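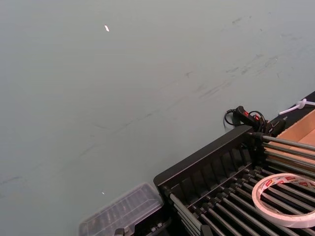
*Reading time: 6 minutes*

The question of what a household should keep on paper has occupied this blog on several occasions, generally in connection with taxes. The present entry concerns a narrower matter, the domestic recipe collection, and sets out the method by which mine was reviewed, reduced and put in order over the course of last winter. Several readers asked for an account of it after the entry on pantry labels, and their letters have shaped what follows.

The collection came to me in two parts. The first was my own, accumulated over my adult life without any plan. The second came from my aunt, Danica Vondráček, who moved from the house in Brullside to an apartment in Loton and could not take her kitchen papers with her. Her portion arrived in shoe boxes and consisted of index cards, newspaper columns, the backs of envelopes, church bulletins and a quantity of correspondence in which a recipe would appear between news of a cousin and news of the weather.

A full count was made at the outset. It came to 1,542 separate items. This figure includes duplicates, of which there were a great many, and it includes everything that could not be identified as food at all. One card reads only "as before, but with the lid." It has been retained.

## Principles of selection

It was necessary to decide what the collection was for. A recipe collection may serve as a working tool, as a family record, or as a statement of intentions, and most collections attempt all of these at once. Mine had become chiefly the last. I owned a great many instructions for dishes I had never prepared and had no serious prospect of preparing, among them an aspic.

The following rules were therefore adopted:

- An item was kept in the working file if it had been cooked in this household within memory, or if a member of the family requested it by name.
- An item was kept in the family file if it was handwritten by a relative, whether or not the dish was any good.
- A printed clipping was kept only if it carried notes in the margin.
- All remaining items were discarded, after one month in a box in the hall closet.

The provision for margin notes deserves some comment. My aunt annotated freely, and her remarks are of more practical value than the texts they correct. Beside a published recipe for plum cake she wrote "oven lies." Beside a pot roast she wrote "enough for the Kokkinos family, too much for us," and gave the reduced quantities in pencil. These corrections were made against a particular stove and a particular set of neighbors, but they record judgment, and judgment is what the printed column lacked.

The month in the closet was a concession to my husband, who believed that important things would be lost. He consulted the box twice. On the first occasion he removed a chili. On the second he put it back.
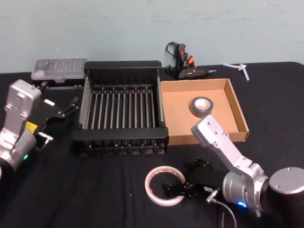 The working file, once these rules had been applied, contained 407 recipes. I had hoped for 300, and that remains the target, but I do not think it wise to force a reduction of this kind. The excess is concentrated in cookies and in soups, and I expect that it will correct itself as the file is used.

## Arrangement

Previous attempts at arrangement had failed, and it may be useful to state how. The first attempt, some years ago, was alphabetical by title. This proved unworkable for the reason that family recipes do not have stable titles. The same noodle dish appears in my aunt's cards as "Noodles," "Good noodles," "Thursday noodles" and "Mother's." The second attempt was arranged by principal ingredient, and it broke down over casseroles.

The present arrangement is by occasion of use. There is a section for weeknights, a section for meals taken to other people's houses, a section for guests, a section for illness, and a section for December. Each recipe is filed where a person would be standing, so to speak, when the need for it arose. A chicken soup may appear both under weeknights and under illness, and where this happens I have simply written it out again. Cross-references were tried and removed. They oblige the cook to turn pages with wet hands.

The December section is the largest. It contains the walnut crescents, the two fruit breads, the cabbage dish that is served only once a year and is defended by everyone who does not have to make it, and the shopping schedule my aunt kept for the month, which begins before Thanksgiving. I have retyped the schedule without alteration except for the names of stores that have closed.

## Transcription

Each working recipe was transcribed onto a single sheet. The form of the sheet was settled after several trials. The yield stands at the top, followed by the oven temperature where there is one, followed by the ingredients in order of use. The method is given in complete sentences. The source is recorded at the foot, with the name of the person and, where it is known, the town. A good number of the recipes from my aunt's years in Nusanlow could be placed in this way from the bulletins on which they were written.

Transcription raised questions of fact. Older cards call for "a box" of gelatin or "a large can" of tomatoes, and the sizes of boxes and cans have changed. Where my aunt could be consulted, she was consulted by telephone, usually in the late afternoon, and her answers were entered. She was firm on the subject of butter and less firm on the subject of flour, which she measures with a coffee cup that she was able to take with her to Loton. I asked that the cup be filled and weighed. She agreed to this on the understanding that I would not tell her the result.

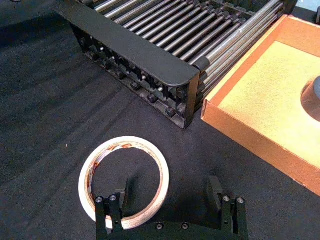

Where no answer was available, the dish was cooked and the quantity determined by trial. This was the slowest portion of the work, and the household was patient with it. The poppy seed roll required four attempts and is still, in my view, somewhat dry. It has been entered with a note to that effect, so that whoever has the file after me may continue.

The originals of all handwritten items have been placed in the family file, in envelopes, sorted by the person who wrote them. No attempt was made to clean them. Grease has made some of the cards nearly transparent, and the most useful ones can often be identified on that basis alone.

## Matters outstanding

Three matters remain open. The first is the question of copies. My cousins have asked for the file in electronic form, and I am inclined to provide it, although I would prefer that they request individual sections, as I have seen what becomes of large attachments. The second is the correspondence, which contains recipes that cannot be separated from the letters around them. For the present the letters have been left whole, with a slip in each giving the name of the dish.

The third concerns additions. A collection that admits nothing new will in time become a museum, and I have accordingly set aside an empty section at the back of the binder. A new recipe is placed there when it has been cooked once. After it has been cooked a third time, it is transcribed and moved to its proper place. The section currently holds a lentil salad, a cornbread and a method for rice given to me by a neighbor, who insists that the pot should not be opened. I have since compared this with the card that reads "as before, but with the lid," and have written to my aunt to ask whether the two are related. Her reply will be reported in a later entry, together with the corrected quantities for the plum cake, which were given wrongly here in the fall.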